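Robots and the jobs I'd happily give away

Last updated in February

My sister-in-law called the other evening while I was on my knees in front of the dishwasher, picking a broken bit of noodle out of the filter with a teaspoon, and she asked me (she asks every year, bless her) when I thought a machine would be doing this sort of thing for us. I told her I'd write it up properly. It has taken me longer than I promised, so sorry, Meg, and I hope the coffee is still hot.

You all know where I come from on this. I spent 13 years fixing office computers in a back room at Howlader, and before that I helped my uncle with washing machines, so my idea of a chore has always had screws in it. When people talk about home robots they talk about folding towels, and I do want the towels folded, believe me! But I keep coming back to the repair bench, where the work is small and fiddly and there is always a cable in the way.

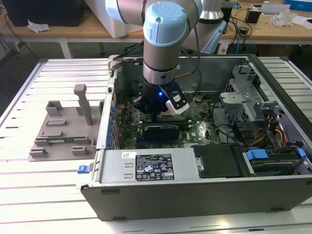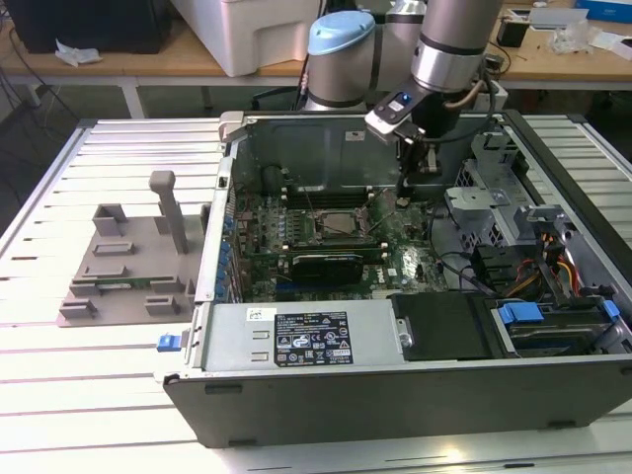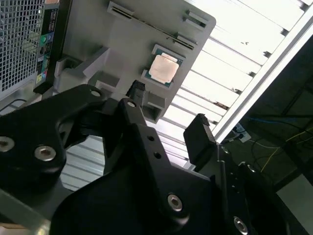 I must have changed the memory in 253 machines in one summer at Howlader, when the whole upstairs got upgraded, and by the end I could do it while holding a conversation about somebody's vacation. You line the stick up with the notch, you press, and your thumbs tell you when it's home. It was the thumbs I thought of when I saw those black fingers pointing down just above the memory slots, with the case on its side and the power wires bunched up by the drive cage. A person leans in, tips their head, shoves the wires over with a knuckle and doesn't even remember doing it. An arm has to have every bit of that worked out, the knuckle included, and then the next case that comes along has its cage on the other side.

I wrote to my old friend Tülin Çetinkaya, who runs the repair counter at Pamovum over in Norkusberg, and asked if she'd hire one. She wrote back that she'd hire 2 tomorrow if they would only take the dusty ones - she is allergic - but that she'd want to stand next to them for a good long while first. I feel the same way about the kitchen. I'd let a machine load my plates, and I'd hover the whole time, and I suppose that means I'd still be in the kitchen.

So my answer to Meg is "some of it, slowly." Vacuuming, sure, we've had a little round one for 7 years and it only gets stuck under the piano bench. Unloading the dryer, maybe before I retire. Getting a noodle out of a filter with a teaspoon, I wouldn't wait up for.

Next time I'll get back to the porch steps and the trip to Rornholm, which I know some of you have been asking for.

7 comments
2 shares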